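December, by Zuleica Tavares

So I finally made it to the gripper open day at Arruda, and I stayed way longer than I planned (my parking ran out, oh well). They had 28 tools you could pick up and try, and I think I bugged the staff about most of them!

My favorite part was the hand-held stuff. I tried the Plunirar first, which has hard narrow tips and a stiff squeeze. Fine on a box, kind of scary on a tomato. Then I went over to the kitchen station and got my hands on one with soft blue textured pads – so much nicer. Oranges, green apples, little cherry tomatoes, I wanted to go for all of it.
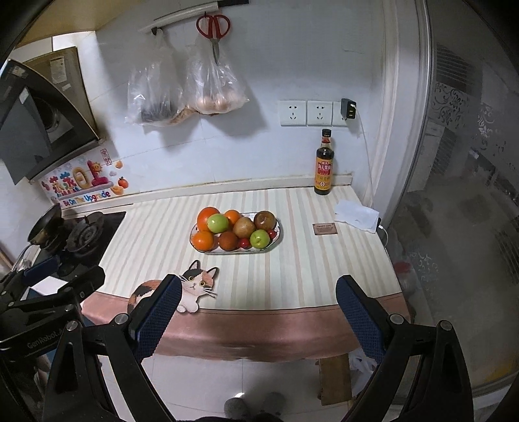
Pads, cameras and a long line for coffee

Eilidh Lindsay ran the pad table and let us swap sets ourselves. The pads with a rough texture felt a lot more sure on round fruit, at least in my hands. She told me one set had done 3352 grabs before they changed it. The wide camera on the Urkura arm was great too, but its controller lagged a bit when I turned fast.

I'd go again, but I'd eat first.

Comments (2)

Osvaldo: Did you get to try the Trorkgate? I thought the squeeze was even stiffer than the Plunirar.

Silvana C.: Jealous!! Were the blue pads for sale?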